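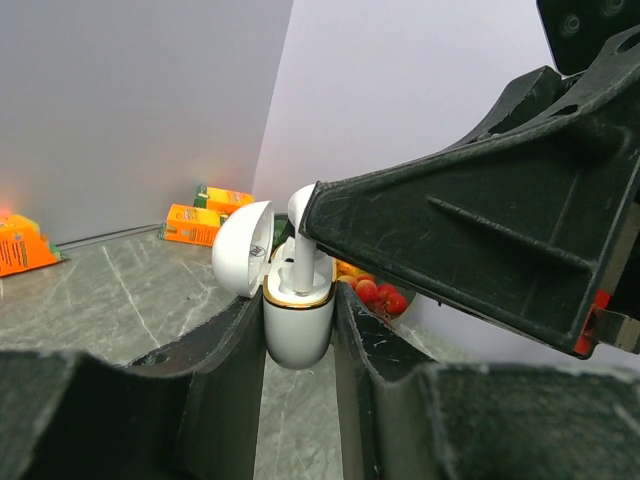 Page 1 of 1

Tikdale Help > Audio and Wearables > Charging and Cases

Right earbud does not sit fully in the case, lid closes but bud does not charge

Asked 7th June. Viewed 71 times. 3 answers.

I have a pair of wireless earbuds, the long-stem type, in a white glossy case with a hinged lid and a thin gold-colored band at the rim. The case stands upright on the table when the lid is open. Bought in January from the Clelero outlet in Pirkach, so they are still under the store warranty, but I no longer have the box.

Problem: the left bud charges to full every time. The right bud goes in stem first and stops slightly high. With the lid shut there is no visible gap. When I take both out the next morning, the left reads full and the right reads 11 percent, or whatever it had when I put it away. If I push down on the top of the right bud before closing the lid, it charges normally maybe one night in three.

Already tried:
Restarting the phone and removing the pairing.
Swapping the silicone tips for the smaller size.
Charging the case to full before inserting the buds.
Wiping the outside of the case with a dry cloth.

I have not put anything down inside the slot because I don't want to bend a contact. Is this a dirt problem or a hardware problem, and is there a way to tell without opening the case?

Answer 1 (accepted, 19 votes)

Most likely dirt or a changed fit. You can separate the two without tools.

First take the tip off the right bud completely and insert the bud bare. If it now drops to the same height as the left one, the tip is holding it up. Replacement tips are often a fraction thicker at the collar than the original ones, and the smaller size is not always thinner there. Refit the original tip and seat the collar all the way around.

If the bare bud still sits high, look down the slot with a flashlight held at an angle. On most long-stem cases the contacts are at the bottom of the slot. Pocket lint packs down there every time the bud is pushed in, so pressing harder makes it worse over time.

To clean it:
1. Disconnect the case from the charger and remove both buds.
2. Turn the case upside down with the lid open and tap it against your palm.
3. Use a dry wooden toothpick with the point cut off. Loosen the lint along the wall of the slot and lift it. Do not scrape across the bottom.
4. Turn over and tap again.
5. Wipe the end of the stem with a cotton swab very slightly damp with isopropyl alcohol. Let it dry for a few minutes.
6. Insert the bud with one finger on top, pressing straight down along the line of the stem. If you press on the side of the head, the stem tilts and one contact can lift.

Then watch the bud indicator in the phone for ten minutes with the lid open, if your model reports charge that way. The reading should start to move. If it does not, leave the lid closed for half an hour and compare the figure before and after.

If the slot is clean, the bare bud sits level, and there is still no charge, it is a contact or battery fault and you should use the warranty. A store will normally ask for the receipt and not the box.

Comment from the asker: It was lint. A gray plug of it, some 2 mm thick, came out in one piece. Right bud went from 11 to 50 percent while I was doing the dishes. Marking as accepted.

Answer 2 (4 votes)

Agree with the above, with one addition. Check the lid as well. On a lot of these cases the inside of the lid is hollowed to clear the heads of the buds, and a bud with a bulky tip can touch it. Close the lid slowly and feel for resistance just before the magnet pulls it shut. If there is any, the tip is wrong for the case even if it is fine for your ear. Foam tips are the usual cause.

Also, do not use compressed air at close range. It drives the lint under the contacts. I did this to a Šindelář case and had to replace it.

Answer 3 (0 votes)

Mine did the same, I just store it with a folded bit of paper under the lid so it presses the bud down. Works ok. Paper falls out sometimes.

Comment: This puts a constant load on the hinge. Clean the slot instead.

This question is closed to new answers. Related: Case light stays off when plugged in. Left and right bud swapped after reset. Lid hinge loose.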